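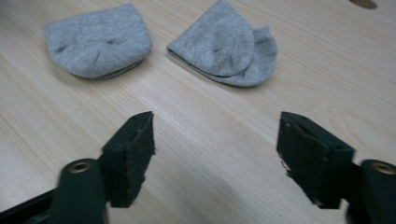
Gripper open over two gray socks, from the fold task.

Is there any real standard for collecting hand-held gripper demos?

Posted by Katis, October 20, 2019

We're recording sock folding with hand-held grippers and I've been handed a "good practice" sheet that came from Stalico by way of a partner lab. It says every task needs 500 clean episodes, pads get replaced every 2000 closes, and any episode with a fumble gets thrown out. No source for any of it. Is this written down anywhere official, or did somebody make it up and everybody copied it?

Núñez

Made up, I'd bet. The robot safety standards cover guarding, stopping, speed and force near people. I've never seen one that tells you how many times to fold a sock. Treat the sheet as house rules and ask whoever wrote it for the data. When I asked about a similar number at my last job, the answer was that it fit on the drive.

I'd fight the fumble rule hardest. Toss every bad grasp and your policy never sees a recovery. Label them and keep them. We kept 124 on our towel set and I have yet to hear a good argument for deleting them.

Arneck

just follow the sheet, its there for a reason

Stalico_refugee

I worked with an older version of that sheet. The 2000 figure was for a different pad on a different gripper, so I wouldn't trust it on yours.
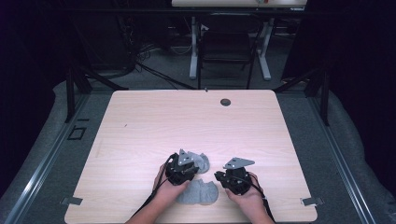
Cable routing is the rule I would add, and your sheet probably skips it. Most checklists go on about lighting and camera angle and say nothing about what hangs off the operator. With a gripper in each hand you have two cables, and one of them here loops over the back of the right hand. Maybe that's harmless. I'd still want it tied back to the forearm and checked at the start of each session, and I'd want that written down along with who checked it.

For pads, look at them every 12 episodes and write down what you see. The inner edges in your sock photo are already frayed, and a fixed count of closes won't tell you if that matters for knit fabric. Run the same fold on old pads and new ones and compare. If there's no difference, cross the rule out.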